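Open day at the Sultureo towel mill, Pimmont

02/03/2022 by admin

37 shares

I had been meaning to get to the Sultureo mill for years. It opens to the public in the winter and again in the summer, and I always seem to hear of it the week after. This time I signed up for the newsletter in December and got a place on the morning tour.

The mill is on the east side of Pimmont, down by the canal. It makes dish towels, bath mats and a heavy cotton cloth that goes to hotels. From the road it looks like any other brick warehouse. The old sign is still on the gable end, but the paint has gone so thin that you need the right light to read it.

The tour starts in the yarn store. Cotton arrives already spun, on cones, and is kept in a cool room with the humidity turned up. Our guide said dry yarn snaps on the loom and a snapped end can stop a machine for longer than you would think. The cones are stacked by lot number, and they try not to mix lots in one piece of cloth, as the whites are never quite the same. I couldn't see the difference between the ones she held up until she laid them side by side.

Next is warping. All the threads that run the length of the cloth have to be wound onto a beam, in order, at the same tension. The stripes are set up here. If a towel has a stripe running lengthwise, the colored threads go into the warp and stay in the same place for the whole beam. If the stripe runs across, it is put in by the weft and the loom has to change color each time. I had never thought about which way a stripe ran on a towel, and I have been checking the ones at home ever since.

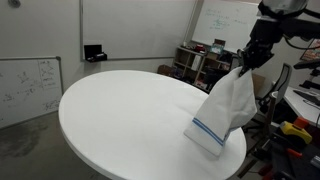
White towel, blue stripes near the hem.

The weaving shed is very loud. They hand out ear plugs at the door and you are asked to keep them in. The looms are Kovow machines, bought second hand when another mill closed, and the company has kept them going with parts from the ones that were past saving. You walk down a painted lane between them. Talking is pointless, so the guide does all of her explaining in the corridor first and then points at things once you are inside.

The cloth comes off the loom stiff and slightly gray. I picked up an offcut from the bin and it felt more like canvas than a towel. It still has the size on it, a starch coating that protects the warp threads from rubbing. All of that has to be washed out before the cloth will soak up any water.

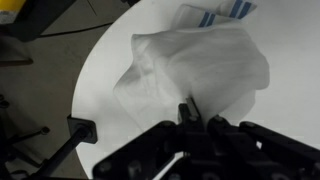
The washing is done in the finishing room at the back, where it is warm and smells of soap and wet cotton. The cloth goes through in one long length, and they lose some of that length to shrinkage. The weavers allow for it when they set up the job. After drying, it is cut and hemmed. The short hems are sewn on a row of machines by the windows, and each towel gets looked over on both sides before it is folded. Anything with a flaw goes in the seconds bin for the shop.

I asked why my own towels at home smear the glasses instead of drying them. The answer was fabric softener. It leaves a coating on the cotton, and a towel that has had a lot of it will never work well until it has been through a few hot washes without. They also said to wash new towels before using them, which I have always been too lazy to do.

After the tour there is coffee in the old canteen. There was a case of pattern books along one wall, the oldest with real swatches glued in and prices written in pencil. You can't touch those, but a newer one is left out to look through. I spent longer on it than on the coffee. A lot of the patterns are still in production with only the names changed. The one they now sell as Ospina was listed in the old book under a plain order number.

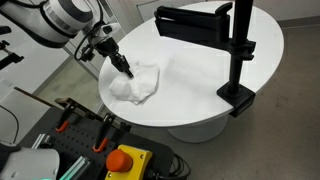 VISITING

The mill is a short walk from Pimmont station. Go over the footbridge and turn left along the canal. Parking is on the street and fills up early. Wear flat shoes, as the floor in the finishing room is wet in places. Photos are allowed on the tour except in the warping room. There are stairs up to the canteen and no elevator, though they will bring coffee down if you ask at the desk.

The shop is open whether or not you take the tour. Seconds are in the baskets at the back and most of the flaws are hard to find. I bought 2 dish towels and a bath mat. Cards are fine, but the reader was slow and there was a line.

The next open day hasn't been announced yet. I'll add it here when it is.

4 comments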